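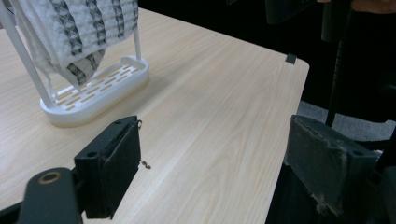
Can a waffle-weave towel be left on the small two-rod rack overnight?
Leave it there only if it is opened out over both rods. A towel folded double and hung over the top stays damp in the middle and starts to smell by the second morning.

Print this page | E-mail this page

Ticket 272
Product: Arnuveo tabletop towel rack, white, with slotted tray
Category: Drips and wobble
Status: Closed

Reported by customer

I bought the rack in November for a light wooden table. It holds one hand towel, a white waffle one with a grey pattern. Two problems.

First, there is a damp patch on the table under the tray most mornings. The tray has slots all over the bottom, so whatever drips off the towel goes straight through. I had assumed it would hold the water.

Second, one rod leans out further than the other and the towel slides down towards it. By the evening most of it is bunched at one end and the bottom corner is in the tray.

I have washed the towel at 60 and it made no difference to the sliding. No fabric softener used.

Reply from support

Thank you for the details. The slots are meant to be there. The tray keeps the towel off the surface and lets air in underneath, but it will not hold water. On bare wood you need something flat under it. A saucer is too small. A shallow tray without holes is best, and a folded tea towel will do in the meantime.

On the rods, please try the following and tell us what happens.

1. Take the towel off and stand the rack on a level surface.
2. Pull each rod straight up out of its socket. They are a push fit and can be stiff the first time.
3. Wipe the sockets with a dry cloth. Soap residue collects there.
4. Push the rods back in until they stop. You should feel a small click.
5. Leave it 15 minutes with nothing on it, then hang the towel again.

The rods are supposed to slant a little. If one still moves when you touch it, we will send a new pair.

Update from customer

Did all of that. One socket had a grey crust in it which came out with a cotton bud. That rod now goes in further than before and I did get the click. The other one never clicked but it doesn't move either.

The towel still creeps, though more slowly. It took the whole day instead of a couple of hours.
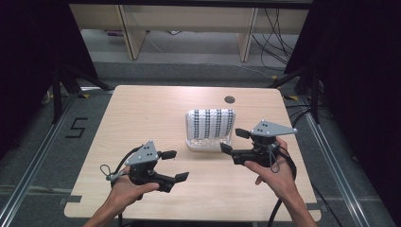

I also tried folding the towel in three lengthways before hanging it, so that it is narrower and the weight sits in the middle. That stopped the creeping but it was still damp at bedtime, so I have gone back to opening it out.

For the drips I have put a shallow baking tray underneath. It isn't pretty. The table has been dry for 6 days.

Reply from support

Good to hear about the table. If the damp patch has left a pale mark in the wood, let it dry out fully before you put any wax or oil on it.

For the creeping, wring the towel out and hang it with the two ends level. Waffle cotton gets heavy when wet and the longer side pulls the rest down after it. We have sent a replacement pair of rods anyway, as the one that doesn't click may be slightly short. Keep the old pair until you have tried them.

Update from customer

New rods arrived. Both click. Towel stays where I put it if I level the ends. Please close this.

Ticket closed. Parts sent: 1 pair rods, white.

3 comments | 6 shares
Print this page | E-mail this page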